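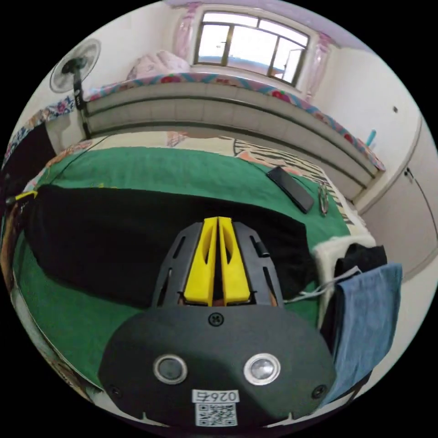
Dicas de casa / Iluminação e pilhas

Como cuidar das lanternas que ficam na gaveta

Por Georges Abou Jaoude, 25 de maio de 2020

Em minha casa temos uma lanterna em cada quarto, porque a luz falta muito no mês de agosto. Durante anos eu guardei todas com as pilhas dentro, e foi assim que perdi uma Toma muito boa: a pilha vazou e a mola ficou verde.

Agora faço da seguinte maneira. As pilhas alcalinas ficam fora, numa caixinha ao lado da lanterna. Se o modelo é de bateria recarregável, como a minha Bastis, deixo a carga pela metade e dou meia volta na tampa traseira, para cortar o contacto.

Para limpar a rosca uso um cotonete com álcool e depois ponho muito pouca massa de silicone. Não usem vaselina, ela incha a borracha do anel.

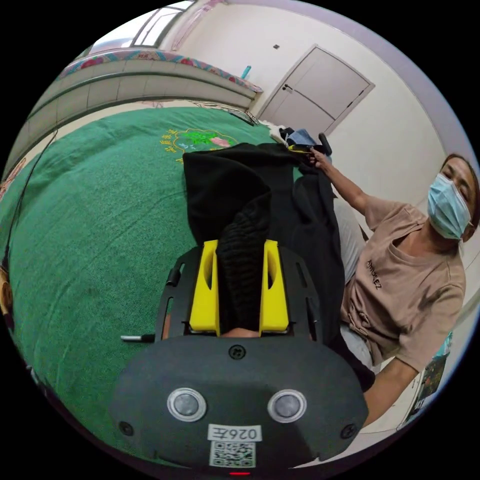

Malha preta canelada.

Se a luz pisca, o culpado é quase sempre o contacto da tampa. Esfreguem a ponta da mola com uma borracha de lápis e experimentem outra vez antes de comprar pilhas novas.

A lente limpa-se com pano macio, sem álcool quando é de plástico. O refletor não se toca com o dedo, nem com pano. Se tem pó, só com uma pera de ar.

De 7 em 7 meses acendo todas no mínimo por uma noite e anoto quais ficaram fracas.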